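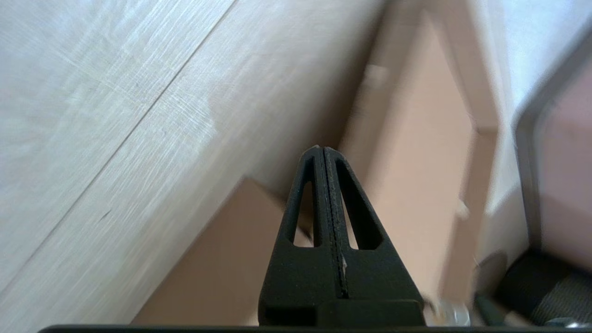 A black gripper, fingers together, over a tan cardboard flap beside a pale wood-grain surface.

Stuck at Prandgate: a lorry park, a long wait and one working tap

Sep 14, 2018

If you drove past the Prandgate lorry park at any point in July you will have seen the queue, and if you were in the queue you will have had plenty of time to see everyone driving past. At its worst there were 497 vehicles waiting for the inspection sheds, on a site laid out for far fewer, and the people in the cabs had the use of 2 toilet blocks and a tap.

We have now read the report on what went wrong. It runs to 76 pages, of which a good many are maps, and it is gentler than the drivers were.

The short version is that the inspection rules changed at the start of the month and the number of inspectors stayed the same. Every trailer coming off the Ilitz road had to be opened and checked for people hiding inside, which is a sensible thing to want in a hot summer, when a sealed trailer can kill someone in an afternoon. No one we spoke to objected to the checks. What they objected to was sitting in a cab in full sun while the checks failed to reach them.

Fourteen drivers were treated for heat exhaustion over the month and one was kept in hospital overnight. The report calls this "a welfare concern". A driver for Plodstead, the haulage firm, used a different phrase, and we have left it out of the newsletter out of respect for our older readers.

Water is where the story gets silly. The site contract says drinking water must be "available", and so it was, from a standpipe next to the exit. To reach it from the back of the queue you had to leave your lorry, walk the length of the park and hope that the line did not move while you were gone. If it did, you were sent to the back. Several drivers solved this by not drinking very much - the very thing the hospital later told them off about.

By the second week people in the village had started taking bottles down in their own cars. They were asked to stop, on safety grounds, as they had no high-visibility jackets. They bought some jackets and carried on. Figueroa, the company that runs the park, then put out a statement thanking the community for working in partnership with it, and this went down about as well as you would expect.

Some things have been promised. There will be shade over the front rows, a second inspection shed and numbered tickets, so that a driver can go to the toilet without losing half a day. Figueroa says it has also ordered 720 litres of bottled water to be kept on site, to which we would say only that it is not very much water once you share it out among a full park.

The new shed is due to open before next summer. The report does not say who will staff it. We wrote to ask, and were told that our question was being held in a queue.

The full report can be read at the library, where there are two chairs and a fan. Any driver who was at Prandgate in July and wants to add to the complaint we are sending in should write to the usual address by the end of the month, with the date of the wait and how long it lasted.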